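Guest FAQ – Sutodby Holiday Cottage

Last updated: 16/08/2019

Please read through these before you write to us. Most of the questions we get by email are answered on this page.

What time can we check in and out?

Check-in is from 4 pm and check-out is by 10 am. If your flight lands early you can leave your bags in the side porch from noon, but the house will still be being cleaned, so please don't go upstairs. Late check-out is sometimes possible outside the summer season. Ask the day before.

How do we get the keys?

There is a key safe to the left of the front door. We send the code by text message 72 hours before you arrive. If you book later than that, you get the code as soon as your payment goes through. There are two sets of keys. The small brass key on each ring is for the bike shed.

How many people can stay?

The cottage sleeps six in three bedrooms. The Buteo room has a king bed, the middle room has a queen, and the back room has two twins. A crib fits in the Buteo room only. We can't allow extra guests to sleep on the sofa, even for one night – our insurance is written for six.

Are sheets and towels included?

Yes. Beds are made up before you arrive, and each guest gets one bath towel and one hand towel. Kitchen cloths and dish towels are in the second drawer down. For stays of more than a week we change everything once, usually in the middle of your stay. Beach towels are not provided, and please don't take the bath towels to the lake.
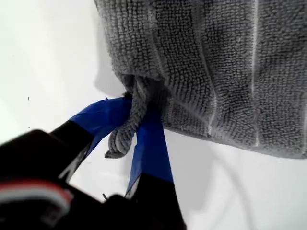
Gray microfiber towel with pale stripes.

Is there a washing machine?

There is a washer in the utility room behind the kitchen. It takes a normal load in 90 minutes on the everyday setting. We don't have a dryer. There is a folding rack behind the utility room door and a clothesline in the yard. Detergent is supplied for your first two loads and the store in Nzioka sells more.

What is in the kitchen?

A four-burner gas stove, electric oven, microwave, full-size fridge with a freezer drawer, dishwasher, toaster, drip coffee maker and kettle. There are plates, glasses and flatware for eight. We leave salt, pepper, oil, coffee filters and dish soap. Anything else you find in the cupboards was left by other guests and you are welcome to use it. The oven runs a little hot, so go down a notch from what your recipe says.
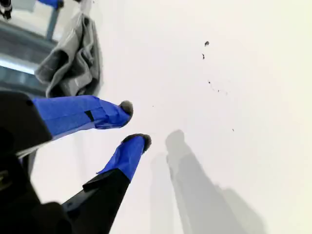
Blue-taped gripper fingers over a white surface.

Is there Wi-Fi?

Yes, and it is included. The password is on the card by the phone. It is good enough for video calls downstairs but weak in the back bedroom. Cell service is patchy until you get up to the road.

Can we bring a dog?

One dog is fine, by arrangement, for a fee of $27 per stay. Dogs are not allowed upstairs or on the furniture. The yard is fenced on three sides only. The open side goes down to the stream, so keep an eye on them.

Is there parking?

There is room for two cars on the gravel. Please don't block the gate on the right, as the farm next door uses it at all hours. The nearest place to charge an electric car is in Jindel, behind the library.

How does the heating work?

The radiators are on a timer, mornings and evenings. Press the plus button on the hall thermostat for an extra hour. The wood stove in the living room can be used from September to May and the first basket of logs is free.
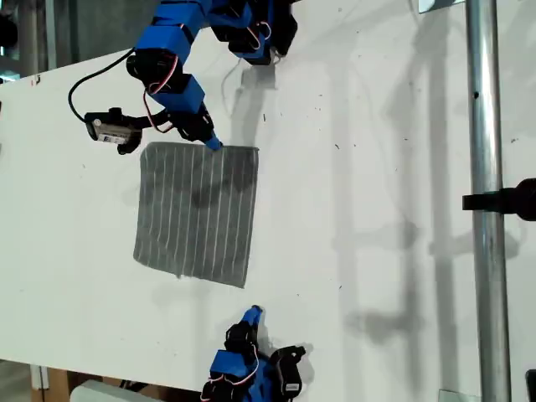
Hot water comes from a tank, which is enough for four showers in a row. After that it needs half an hour to catch up. If it runs cold and stays cold, check that the red switch in the utility room is on before you call.

Do you take a deposit?

We take $123 when you book and return it within a week of check-out. A broken glass or a chipped plate doesn't matter. Stained mattresses, lost keys and smoking indoors do.

What if we have to cancel?

You get everything back up to 30 days before arrival, and half up to 14 days before. After that we only refund nights we can rebook.

Who do we call if something goes wrong?

Call Peninah Mushi, who manages the house. Her number is inside the front door and in your booking email. Texts are fine up to 9 pm. For a gas smell or a burst pipe, call at any time.

Share this page (27 shares)

This site uses cookies to remember your dates and language. By continuing to browse you accept our use of cookies.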